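Episode 1,000 of the packet-sorting job ended with the left arm closing its gripper on nothing, lifting the nothing with great care, and dropping it in the bin. Logged as a success.

The fault was a stale joint offset. Karnow, our control software, kept the calibration from before we swapped the wrist motor and never complained. I swapped the motor. I also never complained.

So the arm was confidently wrong by 13 millimeters. On a red packet of snacks that's the difference between a pick and a gentle shove. 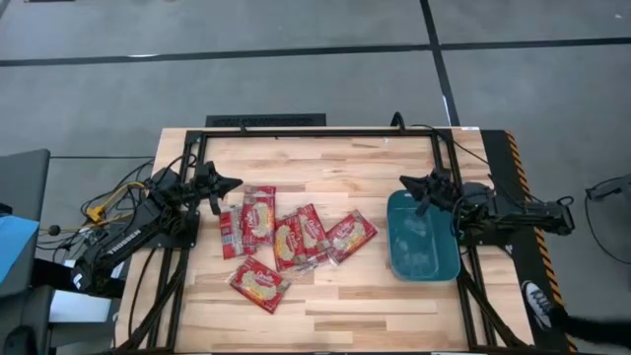 Why didn't the force limit stop it?

Because a shove that soft never reaches the limit. Ellow, our safety watchdog, trips on hard contact and couldn't care less about being politely wrong.

Went back through the logs tonight. 56 episodes marked as good where the gripper never closed on anything thicker than air. Those are out of the training set, which was 3,338 and felt better when it was bigger.

Fix is in: Karnow now refuses to start if the motor serial doesn't match the calibration file. It refused to start four times this afternoon. All four were my fault.

Next up is the success check, currently "did the gripper open over the bin." I wrote that one too.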